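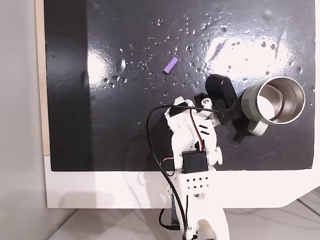 Thread on steel mugs, the painted kind with a handle. I've used one every day since August and have some notes. None of this is sponsored.

I bought mine at Hastunia for my desk. Before that I had a stoneware mug that let the coffee go cold while I answered e-mail. I wanted a handle, a wide mouth and a color that wasn't black. Sage green it was.

First thing to know: stainless inside does not mean stain-proof. Coffee leaves a brown film on the bottom, and tea is worse. Regular dish soap won't take it off once it's been there a while.

What works for me is a spoonful of baking soda, hot water up to the halfway mark, and a soft brush after it sits. I leave it 46 minutes because that's how long my washing machine's short cycle runs and I do both at the same time. Half an hour is probably plenty.

No steel wool. I used it on an older mug and the inside went dull and scratchy. After that the film came back faster every time.

No bleach either. It can pit the steel.

The outside is a different problem. A matte finish picks up hand lotion and shows it. Warm water and a little soap on a cloth is enough. I skip the scrubby side of the sponge on anything with printing on it.

Dishwasher: the leaflet that came with mine says hand wash only. I put it in the top rack twice before I read that. It came out looking the same, but I've stopped. My sister runs a similar one through every night, and the paint at the bottom edge has started to chip.

Water spots. We have hard water here, and if I let the rim air dry it gets chalky little dots. I dry it with a dish towel as soon as it's rinsed. A cloth with white vinegar takes off the ones I miss, then another rinse.

Same goes for any shiny black surface you set the mug on. Every drop shows, and hard water leaves a ring for every drop. I keep one microfiber cloth for the desk and one for the kitchen and try not to mix them up.

Capacity. Mine holds 400 ml to the brim, less if you want to walk anywhere with it. That fits what my coffee maker calls three cups, which are not cups as anyone else knows them.

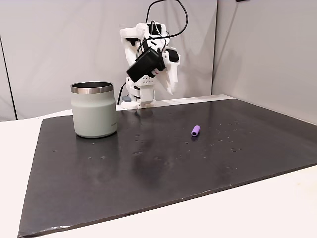
A reply from Vandley Kitchen asks whether a mug like this keeps anything hot without a lid. Some, yes. Mine is double walled, and with no lid I get a drinkable coffee for up to 3 hours if the room is warm. By "drinkable" I mean I'll drink it. With the lid on it's much better, but the lid makes it a different mug and I mostly leave it in the drawer.

If you do use the lid, pull the gasket off and wash under it. I do it once a week with a toothbrush. Mine smelled like old milk for a while and I blamed the mug. It was the gasket.

Smells in general: store it open and right side up. Putting it away with the lid screwed on is how you get that closed-up metal smell. Baking soda again if it's already there.

Microwave: no. Pour it into something else, heat that, pour it back.

Handle or no handle? I went with a handle because I carry a laptop in the other hand. It does make the mug harder to fit in a car cup holder. Mine doesn't fit at all. If you drive a lot, get the straight kind.

I also tried the Skullow one, which was on sale. It's heavier and the rim is thicker. I didn't like drinking from it, so it holds pens now. It's good at that.

Things I'd check in the store: run a finger around the rim for rough spots, look at the weld inside where the handle attaches if you can see one, and set it on a flat shelf to see if it rocks. I returned one that rocked.

Last one. Write down what day you cleaned the gasket. I thought I was doing it weekly and I was not. That's the thread.

Print this thread
E-mail this thread to a friend

Comments

pinecone_7
Denture tablets work on the coffee film too. Drop one in with warm water overnight, then wash it well.

Cheetham Mugs & More
We tell customers the same about steel wool. A bottle brush with a foam end gets into the corner at the bottom better than a sponge does.

oatsandrain
Mine rocks a little and I've had it for years. I put a felt pad under it.

lower_shelf
Does the baking soda hurt the paint if it runs down the outside? I've been holding mine over the sink like it's acid.

oatsandrain
I get it on the outside all the time, no marks so far. Just rinse it off.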